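About Clorier

Clorier is a small robotics company with a fairly plain purpose: we build hand-held grippers, and we use them to show robot arms how to pick things up, put them down and generally be polite with other people's belongings. If you have ever watched a robot arm close on a paper cup and thought it could have used a gentler teacher, then you already understand most of what we do all day.

We started in the back half of a packaging warehouse with one workbench, a kettle and a great deal of optimism. There are more of us now, and the kettle has been replaced, but we still like to work in one open room where anybody can lean over and ask what on earth you're doing. A good many of our better ideas have come from that sort of interruption, and so did the most important correction we ever made, which is what most of this page is about.

Company pages tend to skip over the bad weeks. We have decided to keep ours where customers, new hires and curious visitors can read about it, partly so we don't forget and partly because people ask us about it anyway.

What went wrong with the Amell

The Amell was our second gripper, and we were very proud of it. It was light, it closed smoothly, and you could work with it for a whole morning without your wrist complaining. In November, during a long session of shelf-stocking exercises for our customer Fanitz, one of the finger pads began to creep on its mount. It moved 2 millimeters, which doesn't sound like much (and didn't look like much either, I'm afraid), and the recordings carried on as though everything was fine.

The trouble showed up later, when a robot arm trained on those recordings closed slightly to one side of where it should have and pushed a glass jar off a shelf. Our operator had stepped in close to watch and was cut on the hand. She needed 3 stitches. She was back with us before long, in good spirits and with a very firm opinion about where people should stand, and she was right.

We stopped all work with the Amell that same afternoon. Going back through the files, we found 1694 recordings made after the pad had started to move, and we threw every one of them out. It was a painful thing to do - weeks of patient work by people who had done nothing wrong - but we couldn't tell the good ones from the bad ones with any confidence, and a customer shouldn't have to wonder.

What we found when we looked properly

The pad itself was sound. The fault was in the adhesive behind it, which softened as the gripper warmed up over a long session and then set again overnight. Every morning the pad felt solid, so every morning it passed the check. Alžběta Jurčo, who leads our hardware group, finally caught it by checking a gripper at the end of the day, straight out of somebody's hand. She will tell you it was luck. We think it was stubbornness, and we are grateful for it.

The harder finding was about ourselves. Two people had noticed the pads looking a bit uneven and had each assumed it was how that particular gripper had always been. We had no easy place for them to say so, and no habit of stopping for something small.

On our current grippers, the two black pads sit as a mirrored pair with a thin seam between them, and that seam is the first thing everyone here learns to look at.

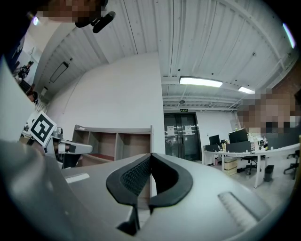
How we work now

The pads are now held mechanically as well as glued, and each new pair goes through over 200 hours of opening and closing before we trust it with anybody's data. We check alignment at the start of a session, again at the halfway point and once more at the end, while the gripper is still warm. If any of those checks fails, the whole session is set aside.

Anyone can stop a session, including visitors and people on their first day, and they don't need to be right about it. We keep a shared log of these stops, named the Dambrauskienė log after the engineer who wrote its first page, and we read through the new entries together over lunch.

When a robot arm is running, everybody stands behind the line on the floor. This goes for managers too, and for customers who have come a long way and would dearly love a closer look.

Come and see us

We enjoy having people in, and we're happy to talk about any of this, the embarrassing parts included. If you own an Amell and haven't yet sent it back for new pads, please write to our support desk and we'll arrange the return at our own cost.

Page last updated 13 March 2023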